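Undetti hand gripper kit, anyone bought one?

Started by kaan_k, Wed 10 March
3 replies

kaan_k
Thinking about the Undetti handheld kit for collecting grasp demos at home. Two fingers, linkage arms, fisheye on top. $997 with the mount, $300 if you print your own parts. Worth it or do I just build the Piltard one? Mostly want soft stuff, laundry etc.

niamh.noonan
Have had mine since August. Short version: good fingers, annoying paperwork. Pads are great on fabric. Thick socks were the thing my old gripper kept dropping, this one bunches them up and holds. Doing bed sorting this week, socks and fuzzy things in with boxes and bags
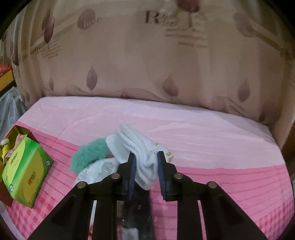
Re: pads and wear

lleucu_v
Gonna disagree with Niamh. Pads grip fine, sure, but mine started peeling at one corner and Undetti wanted me to buy the whole finger set. Wrote them twice. Also the lens. Corners go black and anything near the edge gets bent like crazy, so half my box labels were useless for training. If you only care whats between the fingers, ok. Otherwise save your money

niamh.noonan
Peeling is a glue thing, wipe the finger with alcohol first and re-stick. And you crop the corners anyway?? Never had a problem with that. The pivots I will give you, they need a drop of oil or the trigger gets sticky.

lleucu_v
For $997 I shouldnt be re-gluing anything lol

ifor_m
Built the Piltard. Cheaper, heavier, my wrist hurt after an hour. Calibration took me a whole weekend and the docs skip a step (its the one before the time sync, check the bug tracker). Wouldn't do it agian.

kaan_k
ok so leaning printed Undetti. do they ship the pads seperately with the $300 one?

niamh.noonan
Yes, 2 pairs in mine. Get the blue.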